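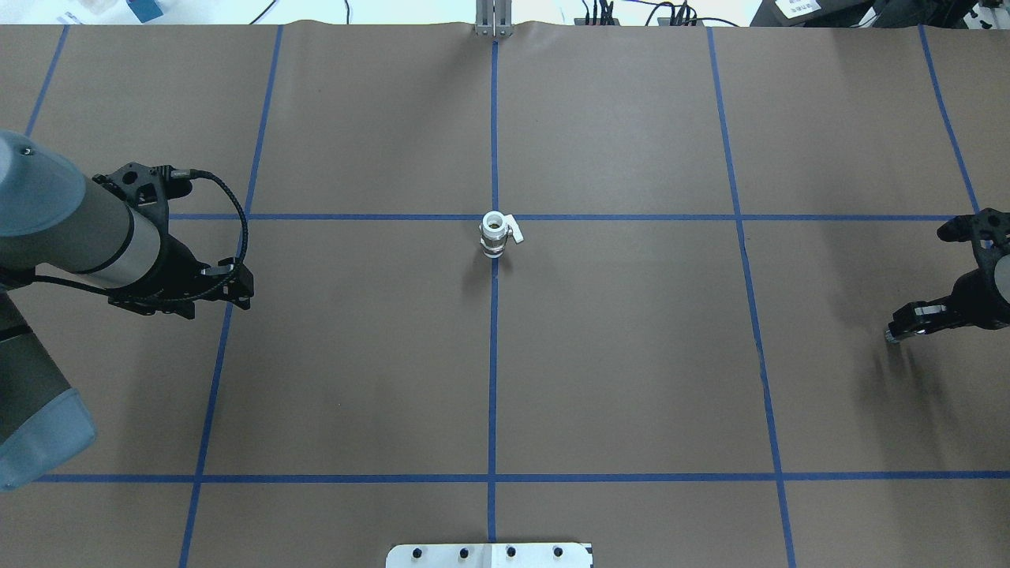
Brown paper, blue tape and one small white object, minding the middle line.

There are people who will spend 3000 on a workbench and then rest their tea on it. Kilian Riedl covers his in kraft paper, which he regards as the more serious investment. When a sheet gets too grubby he rolls out another, and in the meantime he has something he can write on, fold things in and blame.

The tape came later, in June, after a disagreement with Rin Onishi over what "leave it where it was" meant. Blue masking tape, pulled across the paper in long strips, makes squares big enough for the most sprawling of jobs. Riedl maintains that the lines are straight. Onishi has looked at them from both ends of the table and keeps her counsel. 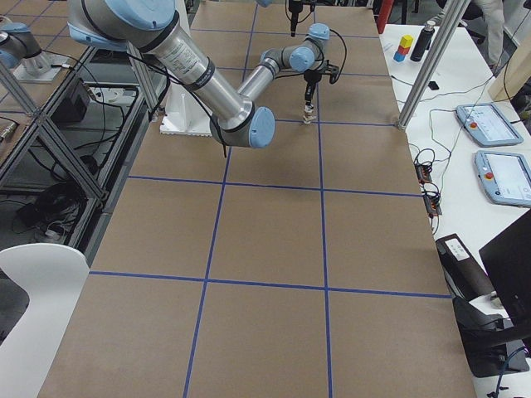
She does concede that a grid changes how you put things down. A block left in a square looks placed. The same block on bare paper looks lost, and by teatime it usually is. Laying a fresh sheet takes the two of them nearly 9 minutes, most of it spent looking for the end of the tape.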